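Minutes of the safety meeting – kitchen table cell, May
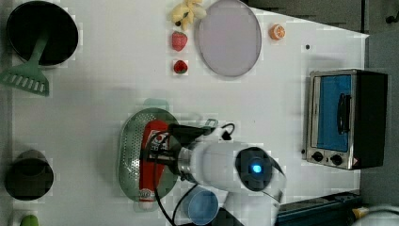

Reading time: 2 minutes

The meeting was opened at 9:10 in the small room at Skaller. Present were the operator team, the maintenance team and the two visitors from Narnent, who made the cable set. Apologies were received from the Zilatar office.

Minutes of the previous meeting
Accepted with one correction. In item 4 the word "gripper" should be read as "wrist".

1. Report on the protective stop
The operator team reported that the arm made a protective stop six times in one shift. Each time it was reaching low over the colander to take the bottle. In five of the cases the arm could be restarted from the panel. In the last case it did not release the brake and the operator had to use the emergency button. There was no injury and no toy was broken.

The log shows a force on the wrist of 130 N at the last stop. The team did not expect such a value, as the bottle is very light.

2. Discussion of the cause
Maintenance believes that the cable was pulled. The black cables leave the gripper area in loops, and the loops come down around the colander when the arm works in the middle of the table. If a loop is caught under the rim, the arm pulls on its own cable and measures this as a collision.

The visitors from Narnent did not fully agree. In their opinion the cable is long enough, but the clip at the wrist was placed too far back after the last service. Both explanations can be true together. It was agreed to test them separately.

One operator asked if the collision limit could be made higher for the time being. This was refused. The limit stays where it is until the cause is known.

3. Position of hands
It was noted that after the fourth stop an operator moved the colander by hand while the arm was still powered. The light on the joint was blue and the operator understood this as "safe". The meeting wishes to make clear that the blue light says only that the joint has power. The written instruction from Fuentealba is not clear on this point and must be corrected – also the version on the wall.

4. Layout of the table
A proposal was made to work with fewer objects until the fault is solved. The plate, the fruit and the cup can stay. The colander will be used only with the arm at reduced speed, 300 mm per minute, and with a second person at the emergency button. The toaster oven keeps its place on the table, but the door task is postponed.

Actions
– Maintenance: move the wrist clip forward, repeat the bottle task and save the force log.
– Narnent: send a shorter cable and a sleeve to try.
– Operators: write down every stop, also the short ones which were not reported until now.
– Skaller: ask Fuentealba for the corrected instruction.

Other business
The key of the tool cupboard is still missing. Whoever has it is kindly asked to bring it back to the front desk.

The meeting was closed at 9:55. The next one will be held in the same room when the force logs are ready.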